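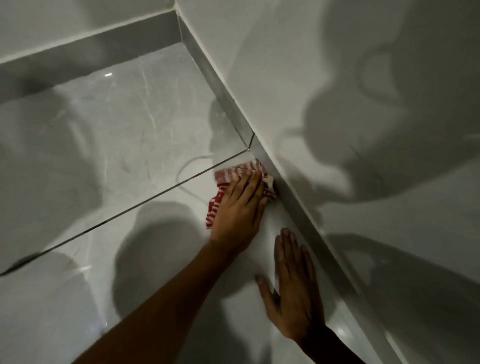 Striped cloth worked into the tile corner, along the metal trim.

Stidodum Field Hydrology Workshop
Notebook, river and rainfall bench
Entry date: 4 March 2024
Written by: Teodor Husar
Read and initialed by: Vasylyna Palamarchuk

Purpose of entry

To record the state of the rain gauges and the river level recorder after the heavy rain over the Erska valley, and to set out what must be settled before the spring high water. The entry also corrects two statements in the January pages, as noted below.

Weather and river conditions

Rain began on the upper Erska late on Friday evening and continued with short breaks until Sunday afternoon. The lower road to Drindar was closed to traffic by the district on Saturday and had not been reopened at the time of writing. Water stood in the fields on both sides of the road. The school at Drindar remained shut this morning, and the bus from the valley turned back at the mill.

The river at the Drindar footbridge rose through Saturday night and reached its highest reading of this event, 301 cm on the staff gauge, early on Sunday. The reading was taken by eye with a flashlight. By this morning the level had begun to fall, but slowly, and the side streams were still running brown. The ground in the upper valley was already full from the February thaw, and very little of the rain appears to have been taken up by the soil. Further rain is expected from the west before the end of the week.

Rain gauges

Gauge 1403 (upper Erska, beside the forestry hut) worked throughout. Its record was downloaded on site and contains no gaps. The funnel held a few needles and one small twig, all clear of the opening. The clock in the logger was 2 minutes slow against the workshop clock. It has been reset and the offset written on the download sheet. Times in the weekend record have not been adjusted. Anyone using them should apply the offset once only.

The gauge on the Drindar waterworks roof reported nothing after Saturday noon. On inspection the bucket moved freely and the switch closed as it should when tipped by hand. The fault was traced to the cable joint under the bracket, where the sleeve had split and the copper had gone green. The joint was cut out and remade. The total for Saturday afternoon and Sunday is therefore missing from this gauge and should be marked as missing in the table. It should not be entered as zero. This mistake was made in January and carried through to the monthly sheet before it was noticed.

The manual gauge kept at the Drindar school could not be reached. The school cook has kept the daily readings since autumn, and she has been asked by telephone to leave the cylinder as it stands and not to empty it. It will give one total for the whole event, provided it has not run over.

River level recorder

The recorder at the footbridge is of the float type and has been in place longer than any of the present staff. The float and the counterweight were both free. The trace for the weekend is good up to the last hours before the peak, after which it becomes flat for a time and then drops sharply. The flat section is not believed to be real. The likely cause is silt in the intake pipe, which would hold the water in the well at one level while the river outside went on rising. The staff gauge reading given above should be taken as the peak until the pipe has been flushed and the trace looked at again.

Flushing was not attempted today. The bank below the bridge is soft and the lower step of the ladder was under water. No member of staff is to go down to the intake alone, and no one is to go down at all while the lower step is covered. V.P. asks that this be copied onto the sheet inside the recorder door.

Rate of flow

No flow measurement was made during the rise. The current meter is in working order, but the footbridge was closed and there was no other safe position. A measurement on the falling river would still be of use, as the upper part of our curve rests on very few points. If the footbridge is open tomorrow, two persons should go with the meter and the long weight. The short weight was carried downstream at an angle in January and those depths were thrown out.

Bench check of tipping bucket

The spare bucket was checked on the bench this afternoon. Water was fed from the Palamarchuk bottle (the slow-drip bottle which V.P. built for this purpose, and which the log has called by her name ever since) and the tips were recorded for 30 minutes. The two sides of the bucket did not agree. The left side tipped early. The stop screw was turned down by a quarter and the run was repeated. Agreement was better but not yet good enough to put the spare into service. A third run is needed. The bench should be leveled first, as the bubble was seen to be off center after the second run, and it is not known when it moved.

Corrections to January pages

The waterworks gauge was said to have recorded a dry weekend. It recorded nothing. See above.

The staff gauge at the footbridge was described as freshly painted. Only the upper section was painted. The lower section is hard to read in poor light and should be done at the next low water.

Requests received

The district office has asked for rainfall totals and the peak river level for its report on the road closure. V.P. will send the upper Erska total and the staff gauge reading, both marked as provisional. The recorder trace will not be sent in its present form. A resident of the lower street in Drindar has asked whether the river stood higher than it did in the flood her parents remember. We hold no staff gauge reading from that year. She mentions a mark on the wall of the mill, and this could be leveled in from our own benchmark without much trouble.

Outstanding

Flush intake pipe when bank and ladder allow.
Read and empty school gauge, with time of reading.
Flow measurement from footbridge, two persons, long weight.
Third bench run on spare bucket.
New cable sleeves to be ordered, the larger size. The box on the shelf is empty.
Level the mill mark.

T.H.

Added after reading: the spare logger battery went up to the forestry hut today and has not been replaced in the field case. Please take one from the charger before the next visit. V.P.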